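7 min read

Teaching a simulated arm by remote control: your first 50 demos

If you've never driven a robot arm by hand controller, you're in for a treat! I'd start in simulation, where a dropped object costs you one button press and the bathroom floor never needs mopping.

1. Load the bathroom set in Holub and pick one task. Mine is moving the toilet roll. Write the task down in a single sentence and stick to it for the whole batch.

2. Calibrate the controller. Hold it in a neutral position, press reset, then move your wrist slowly through its full range. If the arm lags behind your hand, drop the speed setting before you blame the network.

3. Do ten practice runs without recording. Honest mistakes are fine here - you're learning where the fingers end up when you squeeze.

4. Hit record and go. Approach with the fingers open, line them up on either side of the roll, pause for a beat, then close. That little pause gives the model a clear moment to learn from, and I love how much tidier the grasps get once it's in every demo.

5. Switch to the wrist view for the last few centimetres. The wide view flatters you, and plenty of grasps that look centred from across the room are off to one side.
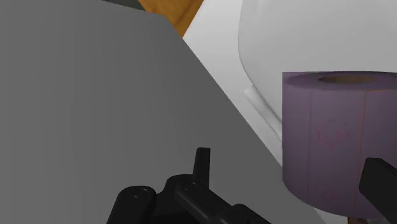 6. Shuffle the start position every few runs. My first batch all began from the same spot, and the trained policy went to pieces as soon as the arm started somewhere new. Orestis Vrettos set me straight on that one, and my second batch was miles better.

7. Play everything back at double speed and bin the wobbly ones. I threw out 17 from my last session and didn't miss them.

Next month I'll cover exporting to Flurkia and training overnight.

We use cookies to remember your preferences. Accept | Manage settings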